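"Most people buy the bin before they know what goes in it"

Wed 19 March
4 comments
30 shares

The woman who runs the packing floor at Jiltstead does not want to talk about storage systems. She has sat through too many sales calls about storage systems. What she will talk about, for most of a morning and over two cups of bad coffee, is bins, and why she thinks most of what is written about them is wrong.

I went in doubtful myself. Jiltstead packs small household goods for other companies, and last month one of its clients, Clundora, put out a cheerful bulletin saying that a switch to big open bins had "transformed" the way its orders were packed. I asked her if that was true.

"It changed the way they were packed," she said. "Transformed is a word for people who don't have to reach into one."

Her complaint is about depth. A deep bin with sloping sides looks like a sensible thing to own. It holds a lot, it's easy to tip things into, and whatever is in there slides toward the floor. She grants all of that. But she says the trouble starts when the bin is nearly empty, and a bin spends more of its life nearly empty than the catalogs let on.

"They always show it full," she said. "Full is easy. Put one block at the bottom and then go and get it out. Do that all day and tell me how you like your bin."

I said that surely a slope would bring the last item to the middle. She shook her head. In her experience it goes to a side or a corner and sits tight against the wall, where there is the least room to get around it. Her packers used to lean in on their stomachs for those. She has asked suppliers for a shallower version and been told each time that customers want capacity.

"Which customers?" she said. "I'm a customer."

She is no kinder about surfaces. The Clundora bulletin made a lot of the metal lining and how well it would keep its looks. She let out a short laugh when I read her that line. Metal scuffs, she said, and it starts scuffing the first week. She doesn't mind scuffs. She minds being told there won't be any, and she minds glare, which she says gets left out of every brochure she has been handed.

"A shiny wall throws the light back at you. You're looking for a small dark thing against a bright stripe. I'd take dull gray over shiny every time, and dull gray costs less."

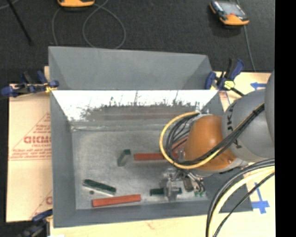
What would she buy instead?

Her answer took a while to arrive, partly because she doesn't like the question. She had a quote on her desk from Mapplebeck for a tray that sells at $299, with dividers, and she turned it over so that I could see the notes she'd made on the back. The notes were mostly question marks.

"Dividers are fine if everything you pack is the same size," she said. "We get candles one week and door hooks the next. So you pull the dividers out, and now you've paid $299 for a tray."

In February she ran a trial of her own. She took an order of 100 mixed pieces and had it packed from a deep bin, then packed again from a low, wide one. I asked for the results and she gave them to me with more caution than I expected. The low bin went quicker toward the end of the order. At the start there was no difference she would put her name to. She was also clear that she'd run it once, on a quiet day, and that the low bin takes up far more floor.

"I wanted it to win, so don't trust me too much," she said.

I pushed her on the floor space, because it seems to me the weak point in her case. Jiltstead is not a big place. Lay everything out low and wide and there would be no aisle left. She agreed faster than I'd have liked. Her compromise is to keep the deep bins for things that ship by the hundred and never run low, and to stop using them for odds and ends. It is hardly a revolution, and I told her so.

"No," she said. "It's where you put your stuff."

She had one more gripe, about labels. Vutside, which supplies most of her shelving, sends labels that are meant to go on the front edge of a bin. Her packers stand at the side. She has raised this twice and now cuts her own from card.

I left still not sure a bin can be as bad as she says. The deep ones are staying, after all, and she ordered another in February. When I brought that up at the door she said it was on sale.

Share this article
Comments (4)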